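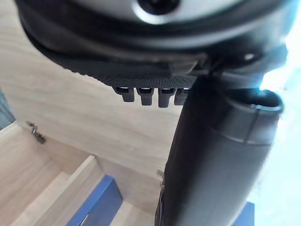
May | By Tivance Staff

Skindis Daily Planner, Undated

The Skindis is a paper planner for people who want a set routine and don't want to charge another device to keep it. It has 300 numbered pages, a sewn binding that opens flat, and two ribbon markers. Pages are undated, so you can start in any month and skip a week without wasting paper.

Each day gets one page. The left column runs from 5 a.m. to 9 p.m. in 16 one-hour rows. The right column is split between a short task list and a space for notes. At the bottom is a single line labeled "First thing tomorrow." Most of our customers fill that in before they shut the book for the night.

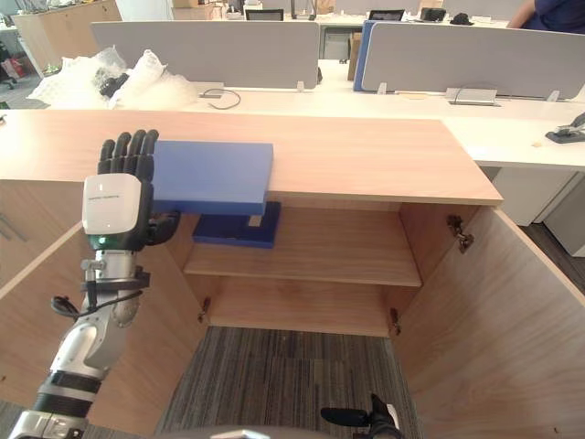

Robotic hand at the end of a light blue slab.

At the back are 17 habit pages. Write the habit at the top, mark off the days, and use the lower half to note what got in the way. A short guide inside the front cover explains how to set up a morning and an evening block – read it once, then change it to suit your day.

Details

Cover: Thongdee cloth over board, gray or dark green
Paper: 70 lb, cream, light gray ruling
Closure: elastic band
Pocket: one, inside back cover

Fountain pen ink may show through a little on the reverse. Gel pens and pencil are fine.

The Hudmont pen loop is sold separately and sticks to the inside cover. It fits most standard pens. Planners with writing in them can't be returned, but we will replace any copy with a binding fault.

24 shares | 3 comments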